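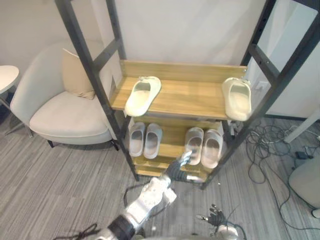 Jul 8, 2023

Open day at the Prollell building in Derham. I attended on behalf of the Whitlock office with Darnell Marchetti, and we signed in under visitor number 378. The program listed two demonstrations in the morning and a question period before lunch. We were able to stay for all of it.

The first demonstration concerned household tidying, with slippers and a shoe rack as the task. The Jostum team set out the terms clearly at the start. The machine is to handle one slipper at a time, keep the pairs together, and leave the shelf edges clear. Guests were asked to remain behind the line on the carpet and to hold questions until the arms were at rest. I noted that the presenter spoke more about the hands than about the software, and Mr. Marchetti remarked on the same point afterward.

A soft item such as a slipper was described to us as harder to place than a box of the same size. The foam gives under the fingers, and the opening may turn as the hand lets go. The team has logged 3017 placements to date and intends to publish the record in October.

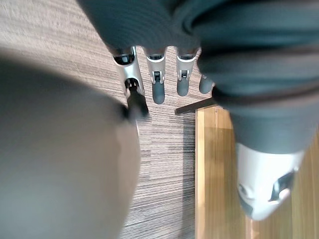 Mr. Marchetti asked about the cost of replacing a finger. The answer was that each finger is a separate part and may be changed on site, though no price was offered. I asked whether the sleeves are washed or discarded, and was told that they are washed. A further question, on noise, was referred to the engineering office, and a written reply is to follow.

The second demonstration was moved back and began after the coffee break. It dealt with folding towels, and I took fewer notes.

Matters to raise at Whitlock: the request for a return visit with a party of 5, the safety sheet (one copy received, a second needed for the file), and the parking charge, which is to be claimed by Mr. Marchetti.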